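How Do You Buy a Robot? (A Guide for Kids Who Like to Plan)

Written by Gemma Bloxham. For ages 8 and up. 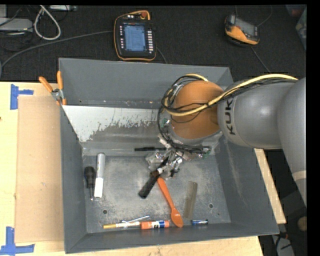 First, what is the job?

Robots cost a lot. So before anybody spends money, they write down the job. One sentence. "Pick mixed-up things out of a metal bin" is a good one. Spoon, battery, glue stick, screwdriver, all in there together. Easy for you. Your hand knows a spoon is skinny and a glue stick is round. A robot has to be set up for each kind of thing, so the list of things matters a lot.

"Help out in the workshop" is a bad one. Help how? With what? Nobody can put a price on that.

Try it now. Write one job for a robot at your school. One sentence, no cheating with extra commas.

The arm is just the start

When people think "robot" they think of the arm. The big gray and orange arm here says KUKA on it, that's the name of a company that makes robots. But if your whole budget goes on the arm, you have a very expensive coat hook. You also need:

A gripper. The "hand." Arms are usually sold without one! Some grippers pinch, some use suction, like a vacuum cleaner. Pinching can work on a spoon handle. Suction likes flat smooth stuff.

A controller. The box with the computer in it that tells the motors what to do. Big arms can have one as tall as you.

A teach pendant. Funny name. It's a handheld screen with buttons, and a person uses it to move the arm and teach it places to go. See the black one with the orange rim, behind the bin? It has a round red-orange knob near the top.

Cables. More than you think. Power, signals, sometimes air. They have to bend when the arm bends, so you leave some slack and you plan where they go. Look at the thick yellow one looping around the arm's wrist.

Somewhere to stand. The arm gets bolted to something strong so it won't wobble.

The small stuff

Clamps, tape, cardboard, bins. Sounds silly next to a robot, but write it down anyway. There's a clamp with orange handles on the corner of the bin and blue tape on the cardboard. Small things add up, and if you forget them the work stops while somebody runs to the store.

Also spare parts. Gripper fingers wear out. Cables wear out. A good rule is to buy the spare when you buy the first one.

Let's do a pretend budget

We'll use tokens instead of dollars, real prices change all the time. You get 37 tokens. Here is a plan from the Hestden workshop club:

Arm and controller: 20 tokens
Gripper: 5 tokens
Teach pendant: 3 tokens
Safety fence and stop button: 4 tokens
Cables, clamps, bins and tape: 2 tokens
Spare parts: 3 tokens

Add it up. 20 and 5 is 25, and 3 is 28, and 4 is 32, and 2 is 34, and 3 more is 37. All gone! Uh oh. Nothing left for training, and nothing for suprises. What would you change? You can't cut the safety line. That's the one rule.

Ask more than one shop

Grown-ups who buy equipment ask for a "quote." A quote is a piece of paper that says what you get and what it costs. The Hestden club asked three sellers: Zestamar, Bavus and Hagedorn.

Zestamar had the lowest price. No gripper in it though.
Bavus cost more, gripper included, plus two days of training.
Hagedorn wanted the most and could not deliver untill January.

So which is cheapest? Trick question, kind of. You have to add the missing gripper to the Zestamar price before you compare. They did that, and Bavus won.

Questions to ask before you say yes

How far can the arm reach? Measure from where it stands to the far side of the bin.
How heavy a thing can it lift? The gripper counts as weight too, people forget this all the time.
Who fixes it, and how fast do they come?
Does it fit through the door. Really. Measure the door.

Your turn

Take a box and put in ten things from a drawer, all different (no sharp ones please). Pick them out with kitchen tongs, one at a time. Which was hardest? Write it down, then draw a gripper that could do better. Then make your own 37 token budget and swap with a friend. See if they can find what you forgot.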